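Plastic tumbler

848 shares | 6 comments

A plastic tumbler is a drinking cup with no handle and no stem, made in one piece, usually a bit wider at the mouth than at the foot. You'll have drunk out of hundreds of them. I look after the tableware pages on this site and I've put off writing this one for ages, mainly because I thought there'd be nothing to say, and then I started and couldn't stop (sorry, Tamara, who has to check it all).

Name

"Tumbler" is older than plastic by a very long way. The usual story is that early ones had a rounded or pointed bottom, so you couldn't put them down until you'd finished, and they tumbled over if you tried. I've always liked that story and I've never been wholly convinced by it. These days the word means almost any straight or sloping cup without a handle, and in our house they're just "the beakers". I grew up saying beaker, my husband says cup, and the shops say tumbler when they want another pound for it.

Shape

Nearly all of them taper. The slope helps the cup come out of its mould when it's being made, and it's also what lets you stack them, one inside the next, right up the cupboard wall. If the slope is too gentle the cups grip each other and you end up at the sink running warm water over the outside one and swearing. Better designs have a little step or a few ribs inside so there's a gap for air to get in. My old Gilico set had no step at all, and two of those cups have been stuck together so long that we use them as one thick cup.

The rim matters more than people think! A thin rim is nicer to drink from but chips and goes rough. A rolled rim lasts longer, and small children get on better with it, but it holds a line of water underneath after washing, and you find that out when you put the cup away and it drips on your sleeve.

Colour

Sets tend to come in mixed colours, and the reason given on the packet is always that everybody can remember which is theirs. In practice everybody wants the same one. Bright primaries were the thing when I was at school. After that it went soft, with powdery blues and greens and a yellow that doesn't shout, and you can still buy both sorts.

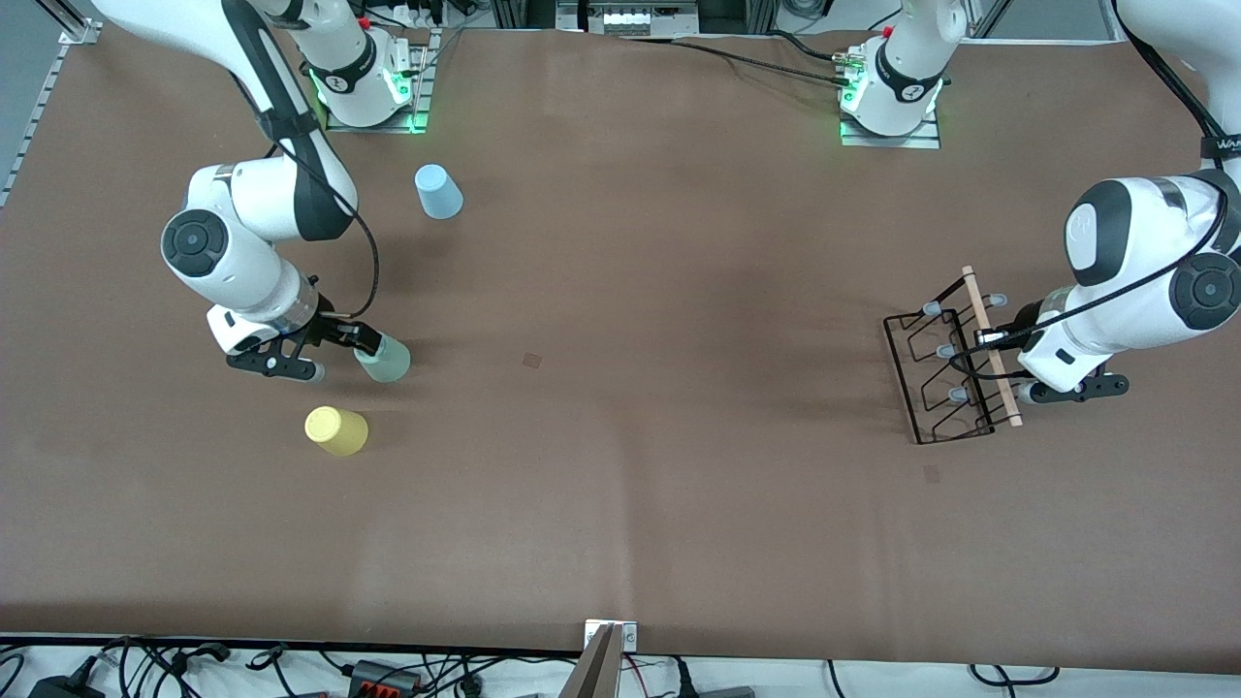
Solid colours also hide a lot. Clear plastic goes cloudy from the dishwasher and shows every scratch, where a coloured one can be ten years old and look much the same from across the room. The inside tells you more. Tea leaves a brown ring, and blackcurrant squash leaves something that I don't think has a name. A paste of bicarbonate of soda, left on for an hour, shifts most of it.

Materials

Polypropylene is the common one now. It's light, slightly bendy, a bit waxy to touch, and puts up with hot washing. Polystyrene is stiffer and shinier and cracks when you drop it on tiles. Melamine is the heavy, china-like stuff from picnic sets, and it shouldn't go in the microwave. Turn the cup over and there's often a number in a triangle to tell you which you've got, but plenty of older ones have nothing there except a maker's mark. I have a Pylypenko with a lovely leaf on the bottom and no idea what it's made of.

Washing and storing

Upside down on a rack is the usual way, and for draining it's the right one. For keeping in the cupboard, people fall out over it. Upside down keeps the dust out, right way up lets the last of the damp escape, and on its side is no way to keep a cup at all, though it's how most of mine seem to spend their time. Being so light, they flip over in the dishwasher and fill with dirty water. Wedge them in the top rack between heavier things.

Collecting

Yes, there are collectors, and I'm nearly one of them. Skakent picnic beakers turn up at boot sales, generally missing a colour, and Drellimia numbered its pattern book, so people hunt by number. Pattern 3938 is the one they all ask about: plain, tapered, slightly too small, and I've seen grown adults get quite sharp with each other over a box of it. I paid £2 for mine and keep toothbrushes in it.

Checked by Tamara Semeniuk. Last updated Thursday, May 17, 2018.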